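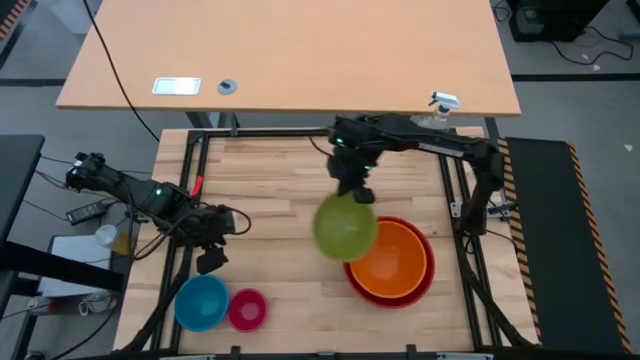

Gebhard Widmer wrote to me last night that I'd been far too kind to our back line, and that any team giving up two headers from the same corner routine deserves to lose at home. Fair enough, Gebhard! I watched it back over breakfast and he's right, the near post was wide open both times.

But can we talk about the first half? Domier came to us with six wins in a row and for 35 minutes they barely got out of their own end. Moroz (yes, the kid I complained about all through December) was playing so high up the left that their fullback just stopped going forward. I'd have kept him on. The coach took him off at halftime for an extra midfielder and I still don't get it. We lost the ball, we lost the wing, and then came the corners.

The paper says 687 people paid to get in, which for a cold night in the third tier is pretty great, and the noise after our equalizer in the 87th minute was something else. I spilled half a coffee on a total stranger and he hugged me anyway. Then we switched off for one throw-in and it was 3–2 to them. Ugh.

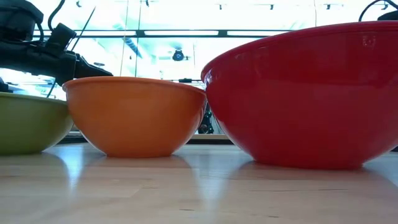 *Green and orange bowls on the table.*

Next up is the cup, away at Gudesine, where the field slopes and the wind comes straight off the river. The supporters' bus has 50 seats and leaves at noon from the Cedent parking lot. I've got mine, and I'm bringing sandwiches. If Moroz starts, I'm calling it 2–1 to us, and Gebhard can write to me again if I'm wrong.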